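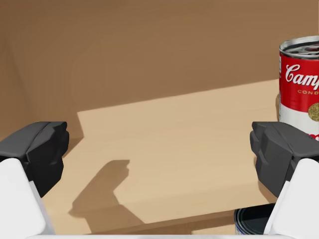
Okay, hi, Olthorpe! Thanks for coming out on the Saturday before Christmas. (Wait for the latecomers. Water!)

So, pantry clear-outs. I did mine last February and pulled out 83 things I'd forgotten I owned, 3 of them jars of the same mustard. Ask who has a mustard problem. Hands up!

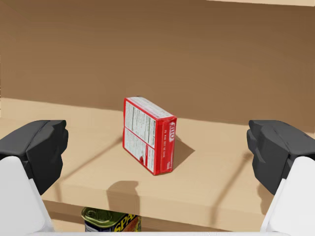 Next bit is dates. "Best by" is mostly about quality, and I used to toss everything the morning after, which makes me cringe now. Tell the Kullia lentil story, but keep it short this time.

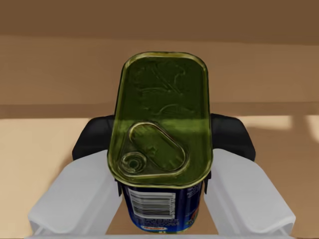

Then shelves: tall stuff at the back, new stuff behind old, and write the month on the lid in marker. Mention the swap table by the door, then questions.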